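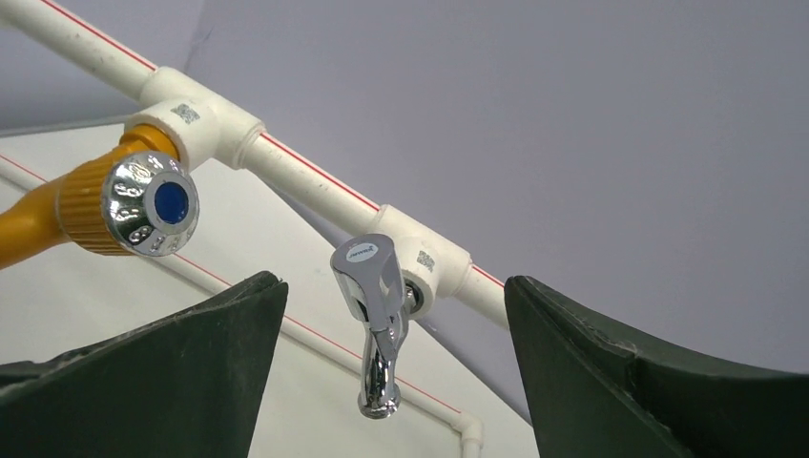 3.2 Household pipework and stagnation

Second part of the survey dealt with the pipes inside the home, from the stop tap onwards. Most earlier work on stale water looks at the street main. Less on what happens between the meter and the kitchen tap, though that is where water sits longest. Overnight, weekends, whole weeks in the case of holiday lets.

We took first-draw samples from 393 homes in two towns, Wusberg and Esgate. Wusberg is mostly older housing with copper and some lead left at the entry point. Esgate was largely rebuilt and is plastic nearly throughout. Householders were asked to leave all taps off for 12 hours, then fill the bottle before anything else was run, toilet included. A second bottle was filled after the tap had been left open for 300 seconds. Some forgot the second bottle. Those homes are left out of Table 4 but kept in Table 3.

Figure 2. White plastic pipe with a red stripe and tee fittings, an orange-yellow connector on one branch.

Branches matter more than length. A straight run empties quickly once the tap is opened; a branch that feeds a seldom used outlet does not, and the water in it mixes back slowly into the main run. Prado (this project, interview notes) found that householders rarely knew how many branches they had, or where they went. Outside taps and old washing machine feeds were the usual ones forgotten. In Esgate a capped branch under the sink was common, left over from a change of kitchen layout. We did not open any of these up.

Taste complaints followed the same pattern. Homes with at least one unused branch reported "plasticky" or "flat" water more often than homes without, in both towns. The gap was wider in Esgate. Water temperature is an obvious confounder here, as the Esgate pipes often run alongside heating pipes in the same floor void, and we have only one reading per home. A repeat in January with loggers would help.

Lead was a Wusberg matter only. Levels dropped sharply in the second bottle, as expected. Of the homes with a raised first bottle, 24 were in the Billby estate, where the supply pipe is shared between neighbours and replacement needs everyones agreement. See 4.1 for what residents made of that.

Limits. Sampling was done by the householders themselves and we can't check that the taps stayed off all night. Bottles were collected on the doorstep the same morning, but the round in Esgate took longer than planned and the last few stood in a warm van. Leclerc re-ran the analysis without them and the ordering of the results did not change, though the taste finding got weaker. Pipe age was self-reported and probaly poor. Tenants in particular often left it blank.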